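August, bench notebook, tabletop sorting set
S. Pathirana

8:40 am. Back on the small-object set for Lulham. Goal today: settle which plates stay in, which balls, and get the block sorted out for good. Mollah crate arrived yesterday, still half unpacked under the sink. Don't move it, the mugs are loose in there.

Wiped the tabletop first, plain water and the blue cloth. No spray. Last time the spray left a film and the plates slid when you leaned on the table. Let it dry 10 min.

Plates
Keeping the light blue and the lavender-gray. The light blue is shallow with a raised rim, good for things that don't roll. The lavender-gray has the wide rim. Tried the Nisico bowls again too and they're just too deep, you lose anything small once it's down in there. Boxed them. If someone wants them they're on the top shelf left of the door, marked BOWLS NISICO in my terrible writing.

Still want a third plate in a strong color. Green maybe. Jandis catalog has one but it's sold in packs and I am not buying a whole pack for one plate. Ask downstairs if anyone wants to split it.

Tennis balls
Squeezed every ball in the bag. Kept the ones that felt the same, threw the dead ones in the dog box by the stairs (take them, please). Weighed one of the keepers at 55 g on the kitchen scale, which is a bit under what I expected, but that scale has been off since it got dropped. Need to check it against the proper one before anybody copies that number anywere.

Ball straight on the table is a pain when the table isn't level. Ours wasn't. Put the spirit level across both ways, the window side was low, shimmed that leg with folded card. Better. A ball now stays where I put it, at least for as long as it took me to drink a coffee. Card is a temporary fix, needs a real foot.

Block
The orange one, with the top cube offset from the lower one. It does stand up but you have to be a little careful how you set it down. Put it off center on the plate and bump the table and over it goes. Did this enough times to be annoyed. Tried it with the offset facing the rim, then facing the middle, no real difference that I could see. Going with whatever way it lands steady and writing the orientation down each time.

11:15 am. Layout for the afternoon: block on the light blue plate, one ball on the bare table, one ball in the lavender-gray plate. Kept plenty of white table between the plates, last week's layout was too crowded and everything ended up pushed together in one corner.
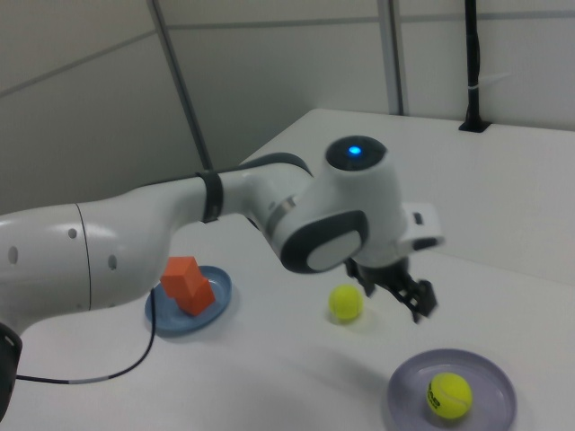
To do before the next layout

Tape marks for the plates. Small corners only, low tack, the stuff in the second drawer. NOT the brown tape, it took me half an hour to get the glue off.

Measure plate to plate, rim to rim. I wrote 300 mm on the whiteboard but I think that was center to center?? Redo with the steel rule and write down which.

Height of the lamp. Currently 600 mm above the tabletop. Shadows under the balls are faint and I'd like to keep them that way, so if you swing the lamp out to solder something put it BACK.

Find a second block, different shape, not orange. Rummage in the Mollah crate first before ordering.

Object list on the clipboard is out of date. Still has the bowls and the old sponge on it. Cross out, initial.

3:30 pm. Short one. Swapped the two plates left for right to see if I liked it better. Didn't. The blue on the left is easier to find fast when you're glancing back and forth to the clipboard. Swapped back.

Rim on the lavender-gray plate: ran a finger round, there's a rough spot on the underside. Sanded lightly w/ the fine paper, rinsed, dried. Sits flatter now I think. Might be wishful.

Everything goes in the gray tote at the end of the day, plates at the bottom with a cloth between, block on top. Balls in the mesh bag on the hook. Lid doesn't close if the bag is in there, don't force it, the one hinge is already cracked.

Scale check not done. Tomorrow first thing, then the table foot.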